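Desley Wrist Capture Kit -- Research Edition

The Desley kit records manipulation demonstrations from the wearer's own hand and forearm, without a robot present. It was developed at the Trirthorpe laboratory for the Berrada study of cable handling, in which 800 demonstrations were collected by 6 operators. Policies trained on wrist views were compared with those trained on a fixed overhead view; the wrist views gave the better result on thin cables.

Supplied as a set of 2, with charging lead. Orders are dispatched from Jostuncombe in March.
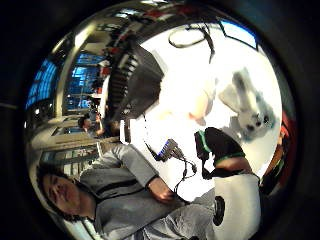 Loubna Mahrous writes that her group repeated the comparison with stiffer cables and found a smaller gap -- roughly half of that reported.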